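About Claso

Who we are

Claso collects examples for robots that learn by being shown. Our customers build the learning systems. We supply what those systems learn from: recordings of a person guiding a pair of robot arms through a household or kitchen job, from first move to last, with video from every camera and the position of every joint.

The company was started by Abimbola Nwosu, who had spent several years programming arms for a packaging firm and was tired of writing a new routine each time a box changed size. She set up the first station in a rented unit in Pidholm with 2 arms and one operator. We still work from the same building.

What we record

Most of our work is with small, ordinary objects. Cups, lids, jars, bowls, bags, things that pour and things that spill. A customer sends us a list of tasks and we turn each one into a short written instruction. An operator then carries out the task with the arms many times over, starting from a different layout each time. The objects get moved, turned or swapped for similar ones. A system that has only seen a jar in one spot tends to look for it in that spot.

Each station has a fixed camera over the work area and a small camera at each wrist. The wrist view matters most in the last few inches before a grasp, when the arm itself can block the fixed camera. 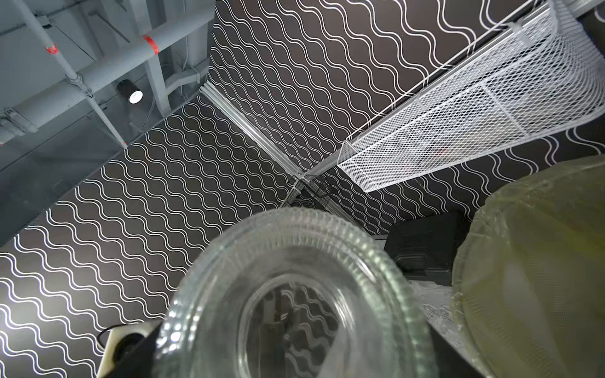
Glass and clear plastic get extra time in our schedule. Their edges are hard to pick out, and whatever is behind them shows through bent out of shape. We record these items against plain backgrounds and busy ones, and under more than one light. Customers have told us that clear objects are where their systems fail most often, so we would like them to have plenty to learn from.

How a session runs

An operator works in blocks, with a break between each block. Before a block starts, the operator reads the instruction aloud and checks the layout against the sheet. During the block, every attempt is saved, including the ones that go wrong. A dropped lid or a missed grasp is marked as such and kept, and if the operator recovers and finishes the task, that is marked too. Some customers ask only for the clean attempts. Others want the recoveries more than anything else.

After the block, a second person watches the recordings and labels them. Labels are short – what was picked up, which arm did it, where it went, whether the task was finished. If the operator and the reviewer disagree, the attempt goes to a third person and stays out of the delivery until it is settled.

Our longest project so far is Odukoya, a set of two-arm kitchen tasks. It covers opening and closing containers, moving dry herbs and other loose material from one container to another, and putting waste in a bin. The set holds 1525 finished attempts and 349 marked failures. Loose material is slow work. It sticks to the sides of a jar, it lands on the floor of the station, and no two pours come out the same.
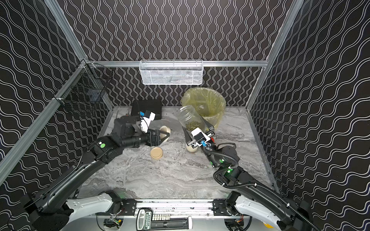 The software we use

Recordings are made and stored with Ultix, our own software. It lines up the video with the arm data, keeps the labels next to the recording they belong to, and exports to the formats our customers ask for. We do not sell Ultix separately, but customers get a free viewer with each delivery so they can look through the attempts before loading anything.

Working here

Our operators come from all kinds of jobs, including catering, sewing and dental work. No robotics background is needed. New operators spend 2 weeks on practice tasks before any of their recordings go into a set, and they are paid the full rate during that time. Operators also help write the instructions, as they are usually the first to spot when one can be read two ways.

Visits and inquiries

We are glad to show customers a station in use. Please write to the Pidholm office with the tasks you have in mind and the kind of arms you use, and we will suggest a small trial set first.

Page last updated 29/03/2023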